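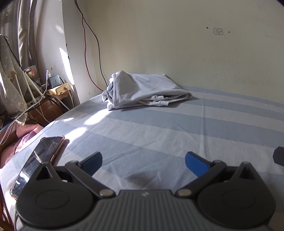 Slide 1. Hand-held gripper over a striped bedsheet, folded gray top toward the wall.

42 shares | 3 comments

Speaker notes, Tarkodus hand-held kit review
Talk by Struan Shearer, Tue 16 January

SLIDE 1

Leave the photo up while people sit down. Say who I am and that I bought the kit at list price. Plarnmont did not pay for the review and has not seen these slides.

Point out the two finger pads, one dark navy and one a brighter blue. People always ask if the color means something. The manual doesn't say. I call them navy and royal in my notes so I can tell left from right when I go back through a recording.

Mention that this is a bedroom with a phone on the bed and cables by the window. The kit is sold for home recording, so I reviewed it in homes. I did not set up a bench.

SLIDE 2: WHAT YOU GET

The gripper, a spare set of pads, a charger, a carry case and a one-year account on the upload service. Price is $893. The account renews at $92 a year. If you let it lapse you can still record, but you have to move the files off by hand, and the software for that is slow.

Ask who in the room has used a hand-held gripper before. If it's most of the room, skip to slide 4.

SLIDE 3: HOW A SESSION GOES

Pick a task from the list, hold the gripper at the start position, wait for the tone, do the task, squeeze twice to stop. Folding clothes is the task I did most. Picking up small flat things is the one I liked least.

Setup took me most of an evening the first time. After that it was short. The step that catches people is calibration. You have to open and close the fingers fully, slowly, before the first recording of the day. If you rush it, the app accepts it anyway and your finger positions are off for the whole session. I lost a Saturday to this.

SLIDE 4: WHAT WORKED

Grip on cloth is good. Sweatshirts, towels and pillowcases all came up on the first or second try. The trigger is light enough for a long session.

Uploads ran overnight without me watching them. Support answered the same day, both times I wrote. Fergus Moncrieff on their support desk sent me a corrected calibration guide, and it's better than the one in the box. Link is on the last slide.

SLIDE 5: WHAT DIDN'T

Weight. Fine for a few minutes, tiring after half an hour. My wrist hurt by the end of the first week and I went to shorter sessions.

Bright sun. The app flagged a lot of my morning recordings as overexposed and threw some of them out. I started closing the curtains. The manual has one line on lighting and it should have a page.

Thin objects. Cards, coins, a single sheet of paper. The pads slide over them. The spare pads are the same as the fitted ones, so no help there.

SLIDE 6: COMPARED WITH THE FLUSTACH

Keep this brief. The Flustach is lighter and cheaper and its app is worse. It does not check your recordings at all, so you find the bad ones yourself later. If you only need a few clips, get that one. For regular work I would pay for the Tarkodus.

Paterson rents both by the week. Try them at home before you buy.

SLIDE 7: LINKS AND QUESTIONS

Calibration guide, my task notes, Paterson rental page.

Likely question: is a new version coming? Plarnmont has said September for a lighter body. I have not seen one. No word on a trade-in.

Likely question: left-handed use? Yes, I had a left-handed friend try it for a day. The trigger is fine but the power button ends up under the palm, and she switched it off 2 times by accident.

Hand the gripper around at the end. Get it back before the break.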